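Talk notes, Whitlock small business evening, 12 December 2025
Paying and getting paid in stablecoins: what my shop learned

(Wait for the stragglers. Water. Check the clicker works.)

Hi everybody, thanks for coming out. Quick show of hands, who here has been paid in any kind of crypto, ever? OK. And who has been asked to take it and said no? Yeah, that was me until last year.

So I run a small kitchen goods business over in Midstead. I buy from makers overseas and sell online, mostly to people who cook a lot and own too many jars. I'm not a coder and I'm not a trader. I don't own a hardware wallet shaped like a fancy pen. Please don't ask me what Bitcoin is going to do, I'll only embarrass us both.

What I want to talk about is the boring stuff. Dollar stablecoins. A token that's supposed to be worth one dollar today and one dollar tomorrow, and that you can send at two in the morning when your bank is asleep.

(Slide: the wire transfer story)

My first big supplier order was for $1,745. I sent it by wire. There was a fee on my end, then a fee in the middle that I never did get explained to me, and the supplier came up short and very politely asked where the rest was. So I sent a second wire to fix the first wire! With a second fee!

That supplier was the one who said, have you tried Jirano? Jirano is the wallet app I use now. You load it from your bank, it turns dollars into a stablecoin, and you send it to an address. I sent a test payment of $2 first, and I still do that with every new supplier. If you remember one thing from tonight, send the tiny payment first. There's no "undo" button and no one to call if you paste the wrong address.
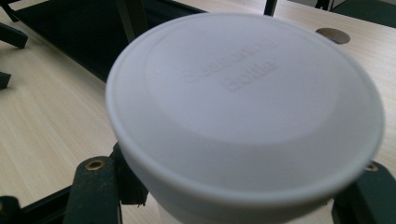

OK, fees. (Slow down here, I always rush this bit.) The network fee on a transfer is small, and everyone loves to put that on a poster. But you also pay to get your dollars in, and whoever's on the other end pays to get local money out. Add up all of it before you tell your spouse you've beaten the banks. For me it still comes out cheaper on supplier orders. On anything under $100 I just use a card and get on with my day.

Now the customer side, which I was much more nervous about. I added Dirance to my checkout in November. That's the payment button that takes the coin from the customer and drops regular dollars into my account, so I never hold anything overnight. Setup took an evening, plus another evening because I'd skipped a page of the instructions. Most of my customers ignore the button completely, and I'm fine with that. The ones who do use it tend to live abroad, with cards that kept getting declined.

(Slide: things I worry about)

Is the coin really backed? Read the reserve reports, and see who signed them and how old they are. A dollar coin can slip below a dollar, it has happened, so I keep only what I need for the next order in there.

Refunds are clumsy. I put my refund rule right on the checkout page, in dollars, so we don't end up arguing over what a token was worth.

And taxes! Save every receipt. Write down the dollar value on the day you sent it. My bookkeeper made me a spreadsheet and I grumbled and now I love it.

(If there's time, show the spreadsheet. If not, skip to questions.)

Handout's by the door, it has my checklist for a first payment on it. Who wants to go first?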